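Hanora Colour Words

README and data card, last revised November 15, 2020
Maintained by Bindu Kandasamy

What you've got

Hanora is a collection of the everyday names people give to colours when you show them a painted card and ask, with no further help, what they would call it. It holds 2,671 answers from 204 people, all of them living in or near Taltholm when they answered, looking at a set of 115 cards. Each person saw a small handful of cards and not the whole box, so please don't expect a tidy grid with every square filled in.

It began as an argument over a fence. My neighbour and I had agreed to paint it grey-green, and we each went off quite happily and came back with a tin, and I would not have called his green and he would not have called mine grey. I started asking other people, and then I started writing down what they said, and after a while it seemed a shame to keep it all in a biscuit tin.

How the answers were gathered

There were three rounds, all at tables by a window, in daylight. The cards were painted by hand with house paint mixed at Mevudeo, the paint shop on the main street, who were very patient with me. Each card is matt, with two coats, and has its number on the back. I showed one card at a time on a sheet of plain grey paper and said, "What colour would you call this?" If someone asked whether they were right I told them there wasn't a right, and I've marked those answers in the notes column, as I suspect being told so made people a bit braver on the next card.

Round two was done in July under a heavy winter sky, and the blues came out noticeably greyer in people's descriptions. I've left it in. If you are comparing rounds, do keep the weather in mind before building anything grand on the difference.

The columns

answer_id – a running number, no meaning beyond order of typing up
round – first, second or third
card – the number on the back of the card
said – exactly what the person said, spelling mine
tidy – my shortened version, e.g. "sort of a duck egg I suppose" becomes "duck egg"
sure – yes, no or blank, going by whether they hedged
notes – anything else worth keeping

The "said" column is the one I'd ask you to treat with care. I kept the ums, and I kept the people who named a thing in place of a colour: wet slate, school jumper, the inside of a mussel. Those are my favourites by a long way, and if you only ever read the tidy column you will miss most of the fun.

What people disagreed about

The worst muddle by far was between green and blue, as you'd guess, with teal, turquoise and aqua flung about quite freely. After that came the pale colours. One very light card was called white, cream, off-white, bone, "landlord" and green, the last by a man sitting next to a big pot plant. Pale things pick up whatever is near them, and I wish I'd thought harder about that before the first round. It matters even more off the cards and out in the world, where white is hardly ever left alone to be white.

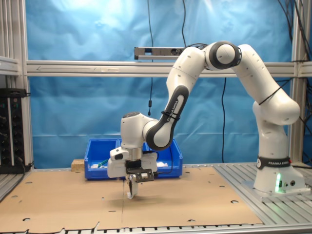 White casing with a faint green tint near the small green light.

Grey was the other troublemaker. Some people won't say grey on its own at all and want to tell you which grey – warm, dirty, battleship, pigeon – while others said a plain "grey" to card after card and were perfectly content. I don't know whether that is a difference in eyes or in temperament, and the data certainly can't tell you.

Files

The whole lot is one comma-separated text file, with a second small file listing the paint mixes as Mevudeo wrote them down. Early copies were saved from Uzor, the little cataloguing program I used for typing up, and it had a habit of turning apostrophes into question marks. I believe I've caught them all. If you find a "robin?s egg" anywhere, please write and tell me.

Known gaps

There are no young children in here, and very few people under twenty. I didn't ask anyone about colour-blindness, though two people mentioned it themselves and it's in their notes. Everyone answered in English, including several who told me they'd have had a better word in another language. In the third round I wrote a few of those words down as well, as best I could by ear, and I'd be grateful for corrections from anyone who speaks them properly.

No names, ages or addresses were kept.

Using it

Help yourself, for teaching, writing, quilting, arguing with neighbours or anything else. A mention of Hanora and Taltholm would be kind. The cards themselves live in my hall cupboard and can be borrowed if you promise to keep them out of the sun.

Comments (4)

mossy_tin: Delighted to see "landlord" survived into the tidy column. What was the card number?

Bindu Kandasamy: It's card 3! You'll find it comes up quite a bit, I used it to start people off.

fernhill: I found a "sailor?s blue" in round two. Otherwise it opened without any trouble, thank you.

Bindu Kandasamy: Oh bother. Fixed now, and thank you for looking so closely. What colour did the fence end up being, my sister asks me to add – it's still bare timber.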